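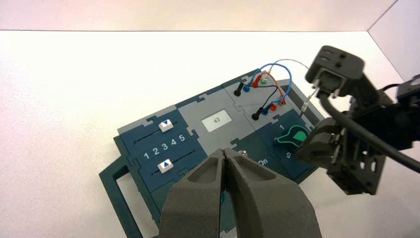
Slider panel, numbered one to five.

Filed under: Director's Diary, Derncombe Community Library

August 26, 2024

The reading room reopened at nine this morning following the summer closure. The new shelving in the local history bay was delivered by Sowah on Friday and is now in use, although the labels for the parish maps have yet to be printed. Patrons are asked to consult the front desk when requesting a map by number.

The principal business of the day was the review of the evening opening trial, which began in January. Comfort Amissah presented the attendance returns. Use of the building after six o'clock was strongest during the examination period and fell away in July, as had been expected. On one evening in May there were up to 35 readers in the main room — the highest figure of the trial — and the study tables were fully occupied until closing. 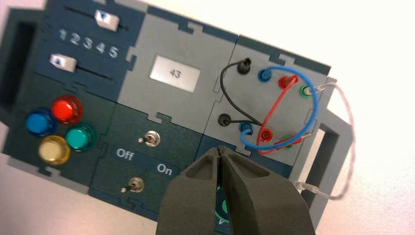

It was agreed that evening opening should continue through the winter on two nights a week. Kobina Ofori asked that the heating be placed on a separate timer, as the main room had been uncomfortable in the early months. The contractor will be asked for a price before any change is made.

The loan period for general fiction was discussed at some length. It stands at 24 days, a figure that appears to have been inherited from the old ticket system and that matches neither the due date slips nor the catalog. Larysa Didenko favors 21 days, on the ground that readers can remember three weeks. I was inclined to leave it alone. The matter is held over.

The afternoon was given to the Neletti bequest. The boxes contain letters, seed catalogs and a long run of household account books, several with their spines gone. Listing has reached box 9. I had hoped to be further along. The account books will be stored flat until the binder has seen them.

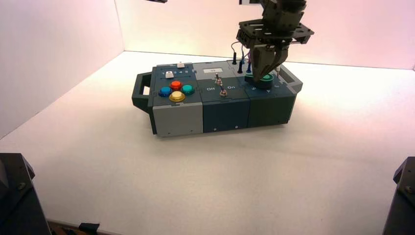 Larysa Didenko asked whether the account books might be shown to readers before the listing is complete, as two inquiries had already been received by mail. I replied that they might be seen by appointment, one volume at a time, at the supervised table.

Left the building at seven. The side gate is sticking again.

Comments

Steinar Arnardóttir: Please keep the evening hours. I work until five and the daytime schedule is of no use to me.

Sorin Ursu: Three weeks gets my vote. Will large print be on the same loan period as general fiction?

Comfort Amissah: The large print period is not under review at present. It will be added to the agenda.

© Derncombe Community Library | Contact the front desk | Back to top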